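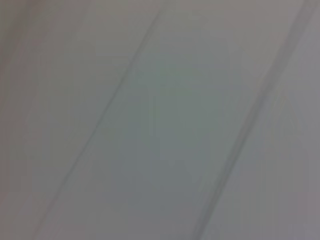
Homberg Delivery Records Group
Working paper, October draft, section 4

4. What a Skip Means

4.1 The word and its uses

Every home delivery service we have looked at lets the customer skip a week. The button is usually labeled "Skip," and the help page behind it usually runs to a single sentence, which tells the reader that skipping will skip the delivery. We started this part of the study believing that sentence. Our plan was to treat the skip as a plain absence of an order and move on to substitutions, where we expected the trouble to be.

The data for this section come from Zalar, a farm box service carrying vegetables, eggs and bread on fixed weekly routes. We read 2000 skip requests that had a note attached. Zalar's software allows the note but does nothing with it. It is saved, shown in gray type on a screen the packing room rarely opens, and kept forever.

The notes make it clear that customers are using one button for several jobs. The most common is the one the button was built for: they are going away and would like no lettuce on the step while they are gone. A second large group is not going anywhere. They still have last week's cabbage, and often the cabbage from the week before, and they say so with more shame than the matter calls for. A third group wants the bread and eggs as usual and is skipping only the vegetables. There is no way to do this in the software, so they skip the whole box and write "please still bring bread" in the note. They do not get bread.

We had some difficulty coding this third group. Under the rules in section 3, a request is counted as met if the service did what the system recorded. By that measure these customers were served perfectly. We have left the rule as it stands, for the sake of comparison with the earlier work, and have added a separate column for requests where the note and the button disagree. It is a long column.

4.2 Timing

Zalar closes its orders at 8 p.m. two days before each route goes out. Skips bunch up in the last hour before the cutoff, and the notes get shorter as the hour goes on. By the final minutes most consist of the word "sorry."

Requests after the cutoff are refused by the website and then arrive anyway, by other roads. They come as phone messages, as replies to old newsletters, and as paper taped to the cooler on the porch. A late skip by tape has one real advantage over the official kind: the driver reads it. It also has a large drawback, since the box is by then packed, paid for and in the van. Drivers deal with this in their own ways. Some leave the box and take the note. Some take the box and leave the note. Both are entered as "delivered," there being no other code that lets the route close.

On a route of 25 stops this hardly shows. The driver knows the houses and carries the corrections in his or her head, where they are safe until the driver has a week off. The cover driver then follows the printed sheet exactly and the office spends the next day on the phone. In our interviews the word used for such a week was "clean," meaning that the sheet and the deliveries matched. We mention this for readers who plan to use sheet accuracy as a measure of good service.

4.3 The long skip

A customer who skips for many weeks in a row has, in most people's view, left. The software takes no view. Zalar counts anyone with an open account as active, and its brochure gives a figure of 3000 active households. The figure is correct in the sense in which it is meant. We did not ask how many of them had eaten one of the company's carrots lately, having been advised to leave that for the end of the interview, and then having run out of time.

We suspect that the long skip is a polite form of cancelling. The cancel page asks for a reason and then offers a discount, and several notes suggest that people would go to some length to avoid being offered the discount. Skipping asks nothing. One can set it on the couch, every few weeks, for as long as one likes, and never have to say to a small farm that one prefers the supermarket. We have therefore treated any unbroken run of skips longer than a season as a departure in Table 6, while keeping it as a skip in Table 5. The two tables do not add up, and are not supposed to.

Figure 4. Smooth gray panel, seen close up.
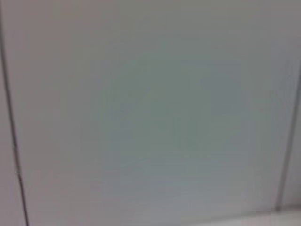 Kruger, commenting on a draft of this section, objects that a long skip should not be read as a departure at all. In its own box service, the comment runs, plenty of households stop at the first warm weekend, grow their own tomatoes with mixed results, and come back when the soup weather does. Cutting them off after a season would mean signing them up again every fall, with a welcome letter and a free jar of jam each time.

We accept the point about the jam. The gardeners are a real group and our cutoff handles them badly. It would be better to compare each household with its own pattern from earlier years, and where Zalar has kept those years we have begun to do so. Unfortunately the company changed software partway through, and the move to Sundden brought over the customers' addresses and balances but turned every past skip into a blank. A blank in Sundden can mean a skip, a holiday, a snow day, or a week before the customer joined. We have coded all of these as missing.

4.4 Notes on method

Two readers coded each note separately. They agreed on most of the vacations and few of the apologies. Where a note gave more than one reason, we used the first, except where the first was the weather. Notes written to the driver by name were kept in the sample but the names were removed, along with the tips, which customers sometimes promised in the same sentence. Whether the tips were paid is outside the scope of this paper, although the drivers raised it often.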